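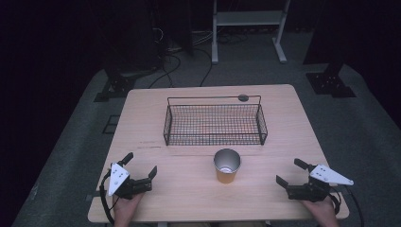 机上の整理に関するご報告(かごと紙コップの扱いについて)

平素より当ブログをお読みいただき、ありがとうございます。前回の記事で予告いたしましたとおり、今回は作業室の木の机について、九月から改めております使い方をまとめます。更新の間隔があきましたことをおわび申し上げます。

この机は、居間の隣の部屋に据えているものです。床は灰色のカーペットで、天板は明るい色の木、角は丸く落としてあります。購入したのは転居の翌年であり、当初は食事用として検討しておりましたが、台所に置くと冷蔵庫の扉が半分しか開かないことが判明いたしましたため、現在の部屋に移しました。以後、手紙を書く、封筒に宛名を貼る、コーヒーを飲む、届いた小包を開けるといった用途に幅広く供しております。

用途が広いということは、すなわち物が集まるということでもあります。夏の終わりには、天板の半分以上が郵便物、充電用のケーキブル、もとい、ケーブル(下書きの誤記ですが、家族に好評でしたので残します)、飲み終えたカップ、爪切り、期限の過ぎた割引券などで占められておりました。宛名書きのたびに物を端へ寄せ、終わるとまた真ん中へ戻ってくるという状態が続きましたため、このたび運用を見直すことといたしました。

一 かごについて

見直しの中心に置いたのは、黒いワイヤーメッシュのかごです。浅い長方形で、左右の縁が持ち手として立ち上がっております。これを机の奥、左右の中央に置くことを定位置と定めました。

かごの選定にあたっては、それまで使用していたNernotaの布製の箱と比較いたしました。布の箱は見た目に落ち着きがあり、来客時には大変重宝いたしましたが、側面が高く、中の物が上からのぞき込まないと見えません。結果として、底のほうに電池と輪ゴムの層が形成され、下から二年前の歯科の予約票が出てまいりました。この箱は現在、玄関で手袋とマフラーを受け持っております。

一方、黒いかごは側面が低く、網の目から天板の木の色が見えます。何か入っていれば、部屋の入口に立った時点で分かります。片付けの催促としてはこれで十分であり、札を下げたり、曜日ごとの当番表を貼ったりする必要はなくなりました。当番表は一度作成いたしましたが、三日で自分が違反いたしましたので撤回しております。

欠点も記しておきます。網の目より細いものは下に落ちます。縫い針、画びょう、シャープペンシルの芯は入れないことといたしました。また、網の底が木に直接当たりますので、引きずると天板に跡がつくおそれがあります。移動の際は必ず左右の持ち手を両手で持ち、いったん持ち上げてから動かしていただくよう、家族にも周知しております。

かごに入れてよいものは、次のとおりといたしました。

その日のうちに使うもの
その日のうちに別の部屋へ運ぶもの
差出人に返事を要する郵便物

長期の保管は認めておりません。たいへん細かい話で恐縮ですが、「返事を要する郵便物」には通信販売のカタログを含みません。この点については家庭内で解釈の相違があり、協議の末、カタログは本棚の最下段に移すことで合意いたしました。

二 紙コップについて

次に、紙コップの件です。当家では、外側が橙色がかった薄茶色、内側が銀色に光る紙コップを使用しております。かごの手前、中央よりやや右が置き場所です。

紙コップの使用については、以前、読者の方から「自宅でなぜ紙コップなのか」とのご質問を頂戴いたしました。ご指摘はもっともであり、飲み物には陶器のマグを用いるのが当家でも原則です。机に立ててある紙コップは、主として小物の一時置きに用いております。封筒から外したクリップ、切手の余白、値札のひも、ボタン。そうしたものは放っておくと天板を移動し、最後にはカーペットの毛足の中に入り込みます。灰色の床に落ちた灰色のボタンを探す時間ほど惜しいものはございません。

内側が銀色であることは、購入時には特に意識しておりませんでしたが、小さなものが見つけやすいという利点がございました。とりわけ黒い糸くずと黒いボタンの区別が容易になりました。透明なボタンに関しては、まだよい方法を見いだせておりません。

紙コップは軽いため、窓を開けると倒れます。重しとして小石を入れる案、底に両面テープを貼る案を試しましたが、前者は取り出すたびに小石が手に当たり、後者は天板に糊が残りました。糊は、ぬるま湯で湿らせた布をしばらく当てておき、指の腹でこするようにして取り除きました。爪や金属のへらは用いないでください。現在は、風の強い日には窓を開ける前にコップをかごの中へ移す、という手順に落ち着いております。

なお、飲み物用と小物用の取り違えには十分ご注意ください。土曜の朝に一度、クリップの入ったコップへ麦茶を注いだ者がおります。誰とは申しません。当人はこの記事の筆者です。

三 天板の手入れについて

天板には、木目に交じって濃い色の筋や小さな跡がうっすらとございます。かごのすぐ手前のあたりです。どこまでが木目で、どこからが使用による跡なのか、長く見ている者にも判別がつきません。

この点について、以前同じ町内に住んでおりました友人のグウェンドリン・ペティグルー(Gwendolyn Pettigrew)氏に手紙で相談したところ、次のような返事を頂戴いたしました。ご本人の承諾を得て、該当部分を訳出いたします。

「跡を全部消したければ、削るしかないでしょう。でも、削った翌日に新しい跡をつけるのはあなたです。私なら乾いた布で拭いて、その上に紙を広げて、宛名を書き始めます」

ペティグルー氏は家具の修理を仕事にしていた方ではなく、長年、図書館で製本の直しを担当しておられました。しかしながら、机に向かう時間の長さにおいては私の及ぶところではありません。助言に従い、削る計画は取りやめといたしました。当初は紙やすりとOstixの仕上げ用オイルを購入する予定で、見積もりまで取っておりましたので、その費用は便箋に充てました。

日常の手入れは次のように行っております。朝、かごとコップを持ち上げ、乾いた布で木目に沿って拭きます。手前の縁は少し厚みがあり、その下側に手の脂が付きやすいため、週に一度、固く絞った布で拭いたのち、乾いた布で仕上げます。洗剤は使用しておりません。かごの網は、使い古した歯ブラシで埃を払います。網の交差した部分に糸くずが絡みますので、ここだけは少々時間を要します。私はラジオの天気予報の間に済ませることにしておりますが、海上の予報まで聞いてしまう日もございます。

四 実施の結果

改定後の運用を開始するにあたり、14日間を試行期間といたしました。期間中、私は寝る前にかごの中身を確認し、手帳に記録いたしました。もともと数を付けるのが趣味でありますので、以下、ご興味のない方は読み飛ばしていただいて差し支えございません。

初日に天板から撤去した物は、クリップと輪ゴムを含めて239点でした。このうち捨てたものが最も多く、次いで台所へ戻したもの、持ち主の分からないものと続きます。持ち主の分からないもののうち、小さな鍵が一つございました。家中の錠に当ててみましたが、合うものがありません。捨てるのもためらわれますため、封筒に「鍵」と書いて引き出しに納めました。同じ引き出しには、すでに「鍵」と書いた封筒が入っておりました。

試行期間の前半は、かごに物が残ったまま朝を迎える日が目立ちました。原因の多くは郵便物です。返事を書くつもりで入れ、返事を書かずに寝るためです。そこで後半は、夕食後に30分を机に向かう時間として確保し、先に返信を済ませてから食器を洗うことといたしました。順序を入れ替えただけですが、かごが空の状態で朝を迎える日が明らかに増えました。食器のほうは朝まで残ることがあり、この点は今後の課題です。

家族からは、「置いた物がすぐに見つかる」との評価とともに、「置いた物がすぐに片付けられてしまう」との苦情も寄せられております。読みかけの雑誌を本棚に戻された、という申し立てが特に多うございました。雑誌については、開いたまま伏せてあるものには触れない、という例外を設けました。

五 その他の補足

机の照明についてお尋ねがありましたので、お答えいたします。部屋自体はやや暗く、昼でも隅のほうは薄暗い状態です。以前はTamexの卓上灯を天板の左奥に置いておりましたが、かごを中央に置くと土台が邪魔になりますため、椅子の脇の床置き灯に替えました。天板にコードが載らなくなり、拭き掃除が楽になっております。卓上灯は寝室で引き続き使用中です。

天板の大きさについてもご質問をいただいておりますが、正確な寸法はあえて掲載しておりません。丸い角のどこから測るかで、私と家族の数値が一致しないためです。かごを奥に置き、手前で便箋を広げて、なお肘をつく余裕がある、とご理解ください。

敷物やテーブルクロスの使用は見送りました。布をかけますと確かに跡は隠れますが、布の下に紙を挟み込む習慣が再発するおそれがあります。当家には前歴がございます。台所の食卓のクロスを洗濯に出した折、下から領収書と映画の半券が出てまいりまして、そのうちの一枚は期限内に提出すれば返金を受けられるものでした。

かごの購入先についてのお問い合わせには、残念ながらお答えできません。Parkという雑貨店の閉店セールで求めたもので、定価の70パーセント引きでした。店主の方は、持ち手が左右にあるので食卓へパンを運ぶのによいと勧めてくださいました。パンを運んだことは、まだ一度もございません。網の目からくずが落ちるのではないかと案じております。実際に同様のかごでパンを供しておられる方がいらっしゃいましたら、下に敷く紙の種類など、コメント欄にてご教示いただければ幸いです。

次回は、今回の記事で触れられませんでした引き出しの中身について取り上げる予定です。二通の「鍵」の封筒についても、何か判明いたしましたら併せてご報告いたします。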